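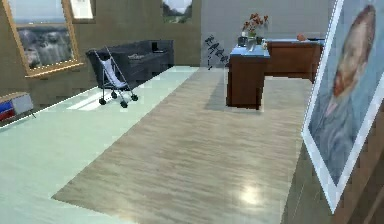
2026-02-05. Killby varnish trial, second set of panels. The December set was too thick and sagged on the vertical pieces, so I thinned the stock further and started again on fresh offcuts. The old panels are kept in the rack under the window for comparison. One thing to settle before going on is what we mean by the finish levels, as the job sheet says "satin" and Lorna Macapagal and I have been using the word for two different things. For my purposes the upper limit is a floor with a plain gloss to it, like the pale mint-green one to the left of the wood-grain panel in the room render. Anything that shiny is a fail for the Skorby cabinets. The lower limit is the bare sanded offcut, which needs no reference.

Stock: Gasari resin, same tin as before, strained through the fine cloth. 470 ml made up in the tall jar. Matting paste added last and stirred by hand. The drill paddle put bubbles into the December batch and they never came out.

Panels numbered 1 to 12. Odd numbers are oak, even numbers beech. All sanded to the same grade, wiped with a damp cloth and left overnight. Brush for 1 to 6, foam roller for the rest.

First coat on by mid-morning. The beech drank it unevenly, worst at the end grain, and panel 4 has a dull patch the size of a thumb. Oak is fine. Roller panels levelled more quickly but show a faint stipple under the bench lamp. May flatten as it cures. Leave them alone.

Touch-dry check at 2 hours: brushed oak dry, brushed beech still grabbing. Rollered panels all dry. I expected the reverse for the beech and don't have a reason yet. Possibly the brush is leaving more on than I think. Weigh before and after on the next coat.

Ambrosio hardener: did not use it on this set. The lid had been left loose and there is a skin on top. New tin ordered. If it arrives before the second coat, use it on panel 7 only and mark the back in pencil.

Lorna wants the edges done as well as the faces. Fair point, the cabinet doors will be handled at the edge. Will tape off half of each edge so there is a bare length left to compare.

To do: cut back with the grey pad, second coat, weigh brush and panel each time, clean the jar properly. Gloss meter is due back from Skorby and the readings can wait until then.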